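Altness Song Nights: your questions answered

We get a lot of messages about the Thursday song nights, and we love getting them! Most of the answers live on this page. If yours doesn't, write to us through the contact form and one of us will get back to you, usually within a couple of days.

What is Altness?

Altness is a night for original songs. People who write their own music come along, play two or three pieces to a room that is really listening, and stay to hear everyone else. We've had folk, dream pop, country, a cappella rounds, one glorious set for accordion and loop pedal, and plenty of songs we couldn't put a label on if we tried. If you wrote it, or helped write it, we want to hear it.

When and where does it happen?

Every Thursday at the Inskip Rooms, up the stairs from the side entrance. Doors open at 6.30 pm and the first song starts at 7.15. We finish by 10, so people with early shifts can still make the last tram. We take a break over summer and come back refreshed (and usually with a pile of new songs).

Do I need to book a spot to play?

Yes please. Bookings go through Skedeo, the sign-up page linked from our home page. The list for each night opens at noon the Friday before. Pick a slot, put in the name you'd like to be introduced by, and tell us what you'll need on stage. You'll get a confirmation by email straight away.

The list does fill quickly, especially in September when everyone seems to have finished something over winter. If you miss out, join the waitlist. People get colds, vans break down, babies arrive early, and we call on the waitlist nearly every week.

Can I just turn up and play?

Sometimes! We hold the last slot of the night for a walk-up. Put your name in the hat at the door before 7 pm and we draw it at the break. If your name isn't drawn, you go to the top of the next waitlist, so the trip is never wasted.

How long is a set?

Two songs or twelve minutes, whichever comes first. Three songs is fine if they're short ones. Tuning and talking count towards the twelve minutes, so if you have a long story about where the song came from, choose your moment. We do love the stories, though.

Do the songs have to be original?

At least one of them does. You're welcome to pair it with a cover, and some of our favourite moments have been odd, slowed-down versions of songs we thought we knew backwards. Please tell us which song is the cover when you book, as we report set lists for licensing.

Can I use backing tracks?

You can, as long as there's something live on top. Bring the tracks on a phone or laptop with a headphone socket or a working adaptor. Export them as plain stereo files and have them saved on the device itself, because the wifi upstairs has a mind of its own.

What gear do you have?

The house kit is small but good. There are four vocal mics on boom stands, three DI boxes, a small keyboard amp, a combo guitar amp, two foldback wedges and an upright piano that is tuned every school term. We don't have a drum kit. Cajons, shakers, brushes on a snare and tambourines are all very welcome, and they suit the room beautifully.

Bring your own instruments, leads, pedals, picks, capos and power supplies. If you play keys and don't want the piano, bring your keyboard and its stand.

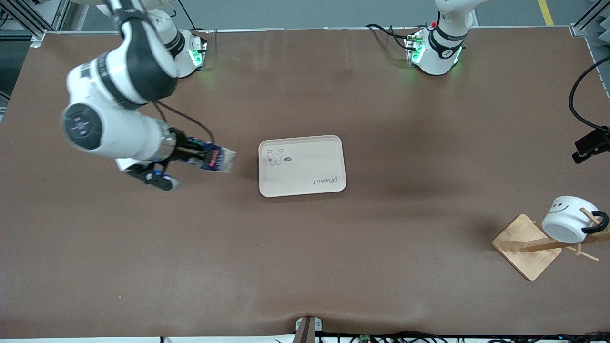 Put your name on everything you bring, even the leads. Black cables all look alike at 10 o'clock at night, and the lost property tub already holds enough of them to wire a stadium. Coloured tape at each end does the job nicely.

Is there a sound check?

There's a line check, which takes a minute or so at the start of your set. Bands of three or more can come at 5.45 pm for a proper run-through. Tick the box on Skedeo when you book so the sound desk knows to expect you.

I've never performed in front of anyone. Is this a silly place to start?

It's a wonderful place to start! A good share of our regulars played their first ever song on that stage. The room goes quiet when someone begins, people clap hard, and if you lose your place you can stop and go again. Mark "first time" on your booking and we'll put you early in the night, after someone friendly, so you're not sitting there with your stomach in knots until half past nine.

Can I bring an unfinished song?

Yes, and we wish more people would. The first Thursday of the month has a works-in-progress half hour, where you can play a verse and a chorus and ask the room a question about it. Feedback is only given if you ask for it. Be as specific as you can: "Does the bridge go on too long?" gets you much more useful answers than "What do you think?"

How many people come?

The room holds 100 and most weeks it's comfortably busy. Last season we welcomed 3156 people through the door and heard 1129 songs, which still makes us giddy when we see it written down.

How much does it cost?

Performers get in free and can bring one guest at no charge. For everyone else it's pay what you can at the door, cash or card. The money goes on room hire, the sound engineer and the piano tuner. If this isn't a good week for paying, come anyway.

Do performers get paid?

Not for the regular open slots. The featured artist, who plays a 30-minute set after the break, does get a fee. We choose featured artists from people who've played at least twice, and we tell them the fee in writing when we invite them. There's no need to apply, though we're always happy to hear you've got a release coming up.

Can I sell my records?

Please do! There's a merch bench by the stairs and we take no cut. CDs, vinyl, tapes, tea towels and handmade zines have all found happy homes there. Bring your own float and card reader.

Will my set be recorded?

Only if you say yes on the booking form. We take a stereo feed from the desk and send you the file within a week. It's a rough live mix, great for hearing how a song is settling in, and you're free to share it. Our archive now has 1514 recordings in it, and each one stays private unless its writer asks us to make it public.

Friends are welcome to film you on their phones from their seats. Please ask before filming anyone else, and leave the tripod at home.

What is the Zistorport compilation?

Zistorport is the little label some of us run on the side. Once a year it puts out a compilation of songs first played at Altness. Anyone who has played during the season can submit one track, recorded however you like. Bedroom demos sit right beside studio recordings and hold their own every time. You keep all rights to your song, and there's no fee to submit.

Are under-18s welcome?

Very much so, on stage and in the audience. Anyone under 16 needs an adult with them. Let us know if a younger performer needs an early slot on a school night and we'll organise it.

Is the venue accessible?

There's a lift from the ground floor foyer, which you reach through the front doors (the side entrance is stairs only). The stage is 20 centimetres high with a portable ramp, and you can also play from the floor in front of it. The accessible toilet is on the same level as the room. Hearing augmentation covers the first four rows. If you'd like a seat kept for you, send us a message by Wednesday night.

Is there food and drink?

The bar does tea, coffee, soft drinks, beer and wine, plus toasties until 8.30 pm. You can bring your own dinner too. We only ask that anything crunchy be finished before the music starts.

What if I need to cancel?

Use the link in your Skedeo confirmation. The slot goes straight to the next person on the waitlist, so the earlier the better, but even an hour's notice helps. On the night, text the number at the bottom of your confirmation email.

How can I help out?

We'd love an extra pair of hands on the door, at the merch bench or beside the sound desk, where you can learn the ropes from our engineer. One night a month is plenty. Choose "Lending a hand" on the contact form and tell us which job appeals.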